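Grasp planner stalls on low, translucent items

fgoossens
Posted Nov 14, 2024
Running Naltero as the planner on a two-finger gripper. Target is orange, glossy and translucent at the edges, lying directly on a white table. Depth returns are sparse, so the segmented cloud is mostly table. Of 459 planning calls, 21 returned a grasp. The rest ended in "no antipodal pair".

ychou
Raise the sample count. The default is 1,000. I use 2,000 for anything low.

esarbu
More samples will not help if the points are missing. Take the mask from RGB, fit the table plane, and extrude the mask a fixed height above it. Plan on that.

ychou
A fixed height is a guess. Wrong by a few millimeters and the fingers go into the table.

esarbu
Then cap the downward force in the controller - the planner should not be the only thing protecting the table.

fgoossens
Tried the extruded mask. Grasps come back now, but I don't trust the z value. Two views, gripper down at the item, dish still empty in both:

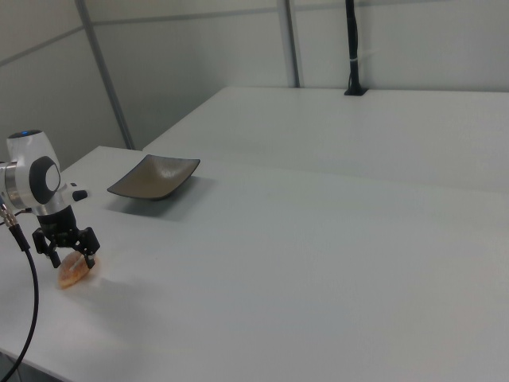
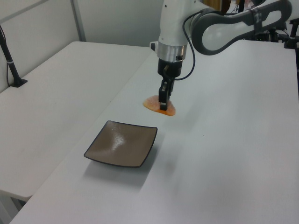
Catinca Crăciun
I would still log the plane fit residual before touching the force cap. On a plain white top ours drifted as the depth sensor warmed up, and every z error we blamed on the mask came from that. Which frame are you fitting the plane in, camera or base?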